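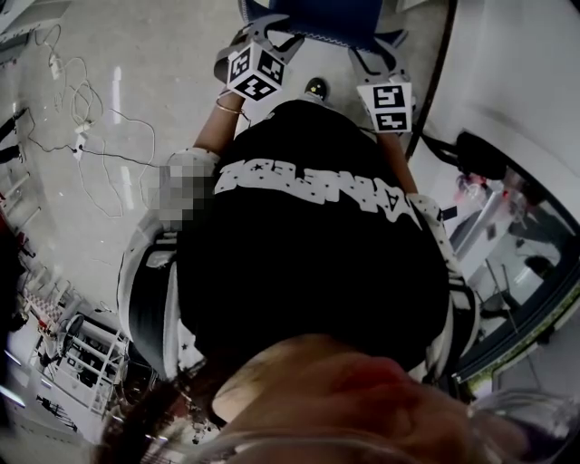

Diapositiva 1: una pulsera dorada en la muñeca izquierda y suelo gris.

Tiempo de lectura: 3 minutos

Notas para la charla «Lo que llevamos en la muñeca», 1 de octubre de 2024

(Esperar a que se siente la gente del fondo, saludar, beber agua.)

Buenas tardes. Quiero hablaros de pulseras, y empiezo con una muy fina, de las que se llevan sin pensar. Yo llevo una desde los dieciséis años y me la he quitado dos veces: una para una radiografía y otra porque mi hermana se empeñó en probársela (casi no me la devuelve).

Preguntar: ¿quién lleva ahora mismo algo en la muñeca que no sea un reloj? Dejar que levanten la mano, sin prisa.

Diapositiva 2. La caja de mi abuela. Cuando murió nos encontramos una caja de galletas con nueve pulseras envueltas en papel de seda, cada una con una notita. En las notas no ponía ni el precio ni la joyería, ponía quién se la había regalado y qué tiempo hacía aquel día. «Llovía a mares.» ¡Me encanta! Leer en voz alta la nota de la boda, despacio, que la última vez me embalé.

Diapositiva 3. Aquí entra Damilola Anozie, que tiene el taller en Otance y me dejó pasar allí medio mes de agosto estorbando. Contar lo de la talla: el aro rígido se mide por los nudillos con la mano plegada, y casi todo el mundo pide una talla de más por miedo a que no entre. Luego baila, se engancha en las mangas y acaba en un cajón. Enseñar el gesto con mi propia mano.

Si hay tiempo, contar el encargo 3428. Si no lo hay, saltar directamente al pulido.

Diapositiva 4. Cuidados, que es lo que siempre me preguntáis al final. Paño suave, agua tibia, jabón neutro. Nada de pasta de dientes, por favor, que raya. En las piezas chapadas hay que frotar poquísimo. Yo uso los paños Skolo, pero os vale un trozo de camiseta vieja bien lavada.

Diapositiva 5. El sonido. Cuatro aros juntos suenan de una manera y uno solo no suena a nada; mi abuela decía que así sabía por qué pasillo venía mi madre. Poner el audio (¡comprobar el volumen antes!).

Cierre: pedir que cada uno escriba una nota para una pieza que tenga en casa. Las tarjetas están en la mesa de la entrada. Turno de preguntas.

Usamos cookies propias y de terceros para mejorar tu experiencia. Aceptar | Configurar

Comentarios

Maite R.: Estuve en la charla y al llegar a casa escribí la nota de la esclava de mi madre. Gracias.

joserra: ¿Lo del jabón neutro sirve también para plata?

Lidia: Me quedé con ganas de oír lo del encargo 3428, a ver si lo subes por escrito.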